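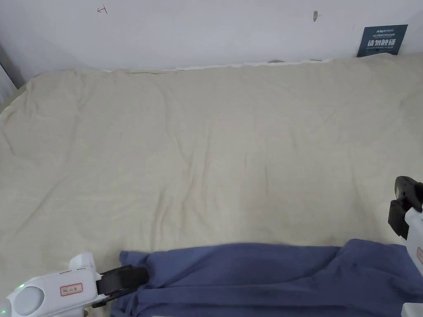

Question about open day with folding robots
Posted by Hayley Pickering, 9 November 2018

I will bring 14 pupils to the Olarley open day, and I want to know how close they can stand. On the duvet at the cloth folding station there is a dark sign, DO NOT TOUCH PLEASE, in Chinese and English. Is this only for the bed, or also for the grippers and the blue cloth? My pupils like to touch everything – they are nine years old.

Fitzgerald
For everything. Stay behind the line on the floor. Last November my group had 19 children and they let us in two halves, so please write to them before you come. The talk is short, but the children can ask what they want.

droltis
we went, was ok. parking is bad

Vomeck
I agree with Fitzgerald. One small addition – at the end they give each child a piece of cloth to fold by hand, so the touching is solved there.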